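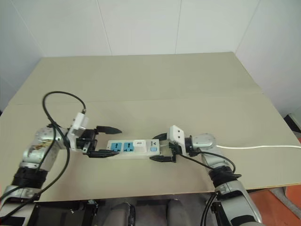 I spent Tuesday morning at Sterdale's workshop out in Pritchard, where the team has started teaching a two-armed robot by remote control, and I came home wanting to cancel the rest of my week and go back.

The job they picked is about as plain as it gets: take hold of a power strip with both hands and lift it off the table. I do that without thinking (usually while crawling under my desk), but Lingyun Lei, who runs the sessions, told me it's one of the harder things on their list. Both grippers have to agree on where the thing is, and then there's the cord, which goes wherever it likes — and pulls on one end while you're trying to keep the other level.

Lei steers with a pair of handles from a company called Fuvley. Move your left hand, the left arm moves. Pinch, and the fingers close. Every run gets saved, and the robot later practices from those recordings. They had 327 good ones when I visited, and Lei wants a lot more before she trusts it to try alone.

She let me have a go! My first 4 tries were awful. I kept closing one side too early and shoving the strip off at an angle, and my shoulders were up around my ears the whole time. Cuiping Feng, who sorts through the recordings afterward, was very kind about it and said most visitors grip too hard. On my seventh try I got it up with both hands and held it there, and I may have cheered.

None of my runs made the cut, by the way. Feng keeps only the smooth ones, and mine were mostly wobble.

Next up is plugging something into a socket, which Sterdale hopes to start recording in August under a new project named Hilteo. I've already asked if I can come watch.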